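Alkoholmarker drücken durch - welches Papier für Malbücher zum Selberdrucken?

Lilibeth Gatchalian
Hallo zusammen, ich hab mir das Botanik-Set von Jellville als PDF geholt und bin total begeistert, die Farne sind ein Traum! 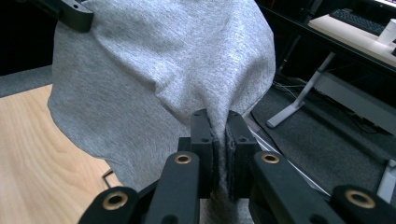 Auf normalem Kopierpapier schlagen mir die Marker aber komplett durch. Welche Stärke nehmt ihr? Mein Drucker ist ein einfacher Tintenstrahler.

Seung-woo Sung
Nimm 200 g/m², glatt und ungestrichen! Damit habe ich rund 500 Blätter bedruckt, und die Verläufe werden so schön weich - herrlich. Einzeln über den hinteren Einzug zuführen und die Tinte über Nacht trocknen lassen, sonst verschmieren die Linien beim Ausmalen.

Barry Inskip
Buntstifte ;-)

Liam Goodall
Ich lege immer 2 Schmierblätter drunter und drucke nur einseitig. Das Papier von Grakix mag ich auch sehr, im Februar soll es davon einen Block in A4 geben.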